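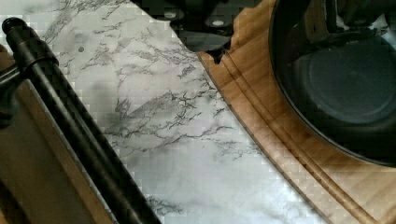 Maricica dice que voy demasiado deprisa. Que cuando guío el brazo con la mano lo hago como si cocinara yo, y que luego en la reproducción el brazo llega a la sartén con un tirón que no hay quien lo corrija. Me lo repitió el lunes por la mañana y otra vez antes de comer.

Le hice caso a medias. En la primera tanda grabé 12 demostraciones seguidas, llevando la pinza hacia la sartén por encima de la encimera de mármol, y descarté tres. En dos de ellas me paré a mitad de camino para recolocar el codo y esa pausa se queda en los datos. La otra la borré por la altura: bajé demasiado pronto y rocé el borde de la tabla de madera.

Por la tarde pasamos al mando a distancia. Me cuesta más. Con la mano noto el peso y sé dónde está la pinza sin mirar; con el mando dependo de la pantalla, y la vista de la muñeca engaña con las distancias. Las vetas del mármol me sirven de referencia para no desviarme, pero para la altura no ayudan nada. Maricica usa el surco del borde de la tabla: cuando lo ve en cierto sitio, empieza a bajar. Probé lo mismo y mejoré algo.

El programa de Florner se colgó una vez y perdimos la última serie. Hay que guardar cada 7 intentos como mucho, lo apunto aquí para no olvidarlo. También hay que cambiar el pedal, que a veces no marca el final y deja grabaciones larguísimas con el brazo quieto.

En Purville quieren 100 demostraciones buenas antes de entrenar nada. Llevamos casi la mitad, contando las de mano y las de mando, aunque no sé si conviene mezclarlas. Yo las separaría. Maricica opina que da igual mientras la velocidad sea parecida - y ahí vuelve a lo de siempre, que voy deprisa.

He quedado en repetir mañana la tarea a mano, más despacio, soltando el aire antes de cerrar la pinza. Me duele el hombro derecho. Tengo que bajar la silla o trabajar de pie, y preguntar si queda otro pedal en el armario.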